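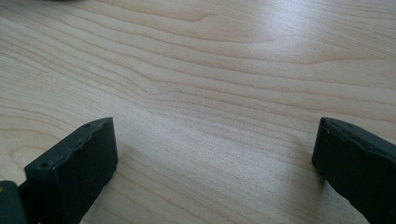

Calimlim Drinks Labels: what's in the set

Calimlim is a collection of ingredient panels copied out from bottled and canned soft drinks: juices, nectars, sodas, iced teas, and a good pile of coconut waters. There are 2,772 products in the July release, and every one of them was typed in by hand and then checked by a second person. We love this stuff and we hope you will too!

The first entries came from Muthu Bangera's own notebook of mango drinks (he was trying to find out how much mango was in them, and the answers ran all over the place). Jayson Salazar added the sodas and built the table layout we still use.

Files

drinks.csv - one row per product
ingredients.csv - one row per ingredient, in label order
makers.csv - maker names and the spellings we merged
notes.txt - odd cases, worth reading before you start

Columns in drinks.csv

id: a plain number, never reused
name: as printed, including capitals
maker: matches makers.csv
kind: one of 7 values (juice, nectar, soda, tea, water, syrup, other)
size_ml: single container, even when sold by the crate
fruit_pct: blank if the label doesn't give it. Blank is different from 0!
sweetener: first one listed, in lower case

Makers

Honix and Asell have the most rows. Asell changed its recipes partway through our collecting, so many of its drinks show up twice with different ids. Keep both if you're comparing recipes. Udham syrups are entered undiluted, so don't set their sugar next to a ready-to-drink juice without doing the math first.

Known problems

Almost 240 rows have no size. Those came from an older sheet where the column got lost, and we're filling them in as we find the bottles again.
37 labels list "fruit juices" with no fruit named. They're in ingredients.csv as fruit_unspecified.
Grape juice used as a sweetener is marked as juice in older rows and as sweetener in newer ones. Jayson has a fix half done.
Accents are missing from some French and Portuguese names.

Using it

Use it for anything you like, and please name Calimlim somewhere. Don't use it for allergy advice, as recipes change and our rows don't change with them.

Sending us labels

Type the panel exactly as printed, misspellings and all, and add the country where you bought it. Pear nectars are especially welcome, we have hardly any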